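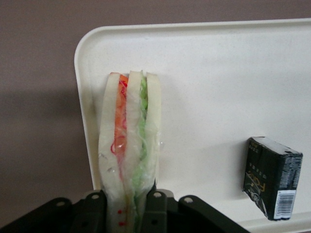 Handout 3, opener: a wrapped sandwich with its cut side up. Three slices of white bread, two fillings, clear film.

Food Display and Packing, Unit 3: The Cut Face

Hello again! These are my notes from the session, tidied up a little for those of you who were scribbling and eating at the same time. Bring them to the practical, because I'm going to assume you've read them.

So, the cut face. When somebody walks up to a chilled shelf they don't see your bread recipe or your nice clean bench. They see one flat side of a sandwich, through plastic, for maybe a second or two. I want you to get into the habit of building the whole thing for that side – even when you're making lunch at home and your family thinks you've lost it.

Look at the opener again. You get an orange-red band, then white bread, then a bright green band with ruffly edges. I asked the morning group what the orange-red layer was and got a proper argument out of it. Femi Sani said tomato, Irja Rantala said shredded carrot, and I wouldn't swear to either one. That's a useful lesson about labels! Color pulls people in, but it doesn't tell them what they're eating, and your ingredients list has to do that job.

Why the middle slice?

You could put both fillings in one layer and save some bread. Try it in the practical and see what you think. My own view is that the middle slice keeps the colors apart and gives you two clean stripes, and it also stops a slippery filling from sliding over a leafy one when the knife goes through. The price is a taller sandwich, and tall sandwiches lean. If yours leans, use less filling in the center and bring a bit more out toward the line where you'll cut. (Don't go overboard. People notice when the back half is all bread, and they write in about it. I kept a folder of those letters when I worked at Edlow.)

Building order for the practical

Bottom slice, spread right to the edges.
First filling, patted dry with paper towel.
Middle slice, spread on both sides.
Leafy filling, piled loosely and pressed once with a flat hand.
Top slice, spread side down.
Rest it under a light board while you wipe down.
Cut with the long serrated knife, sawing gently. No pushing!

Wipe the blade between cuts. I know I say it every time, and every time I find green bits smeared across somebody's white bread.

Wrapping

We're using the clear Pesonen film again. Start with the cut side against the smooth part of the sheet, pull it snug, and tuck your folds at the back. Film crinkles, and crinkles catch the light, so a few bright glints along the edges are fine. What you don't want is a big crease straight across the filling. If your wrap has printing on it, work out where the print will land before you cut the sheet, or it'll end up wandering over the very part you wanted to show off.

Before next time

Wrap two sandwiches at home, one with a middle slice and one without. Leave them in the fridge overnight and write half a page on how each one looks in the morning. Till Lammers has the spare film if you've run out.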